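Home Classes Home Visits The Hulent List About Contact

About Dratine

Dratine is a small company in Sivier that helps people put their kitchens in order. We do home visits, we run evening classes, and we keep a paper handout called the Hulent List, which a fair number of people in town have taped inside a cabinet door. We've been asked to say more about ourselves than that, so we'll try.

We don't trust most of what gets said about tidy kitchens. You have probably seen the photographs: matching jars, a bowl of lemons, one wooden spoon. We would like to know where those people keep the ketchup. We would also like to know what happens on the first night somebody cooks in there with a pot boiling over and no place to set down a hot tray. Until someone shows us, we'll go on assuming that the jars come out for the photographer.

The same goes for products. Every year there are new drawer dividers, new turning trays, new racks that hang off other racks. We have tried plenty of them at our own expense. A few are fine. Most of them take up more room than the mess did, and we've carried enough of them out of houses to doubt the next one. We don't sell any of it and we don't take a cut from anybody who does.

What we do on a visit is pretty dull. We ask you to empty one cabinet onto the table. Then we ask you to put back the things you used last week. Whatever is left gets talked over, and you decide. We have made 1164 visits and we still can't tell you that an orderly kitchen will make you calmer, thinner, or nicer to your family. Maybe it does. We've seen people with spotless counters who never cook, and people with a colander on top of the fridge who put out a good dinner every night.

Small appliances are where most of the arguments start. A toaster oven needs a place near an outlet, with space around it and a cord that doesn't cross the spot where you chop. If you can't give it that, you may not want one, whatever the box said about saving time. Cups are the other sore point. Ask yourself how many people live with you, and be suspicious of your own answer when you get to "but what if we have company."

Our classroom is on Sikora Street, on the ground floor, 400 square feet including the sink. Classes are kept small, and there's more lifting and sorting than sitting. November was busy, as it always is before the holidays, when people suddenly remember they own a roasting pan and can't find it. We ran extra evenings and will probably do so again, though we have doubts about how much anyone learns the week before guests arrive. January is better.

The Hulent List is one page. It started at 37 items and has been cut several times, usually after someone in a class asked why a thing was on it and we had no good answer. It covers what to keep within reach, what to keep low, and what to stop buying two of. It's free. Please don't laminate it, as it will change again.

We get asked whether we have a "system." We don't think so. Anything with a name and a set of steps tends to fall apart when there's food on the table and a hungry child in the room. We go by what's out and what it's for.
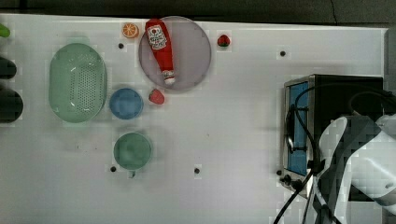 Fruit is a good case of that. Some people swear by the bowl on the counter and some put everything in the refrigerator, and both will tell you theirs lasts longer. We have no rule for it. Buy what you'll eat, keep it where you'll see it, and if you find you're throwing out strawberries every week, buy fewer. To set up a visit, use the Contact page or stop by on a class night.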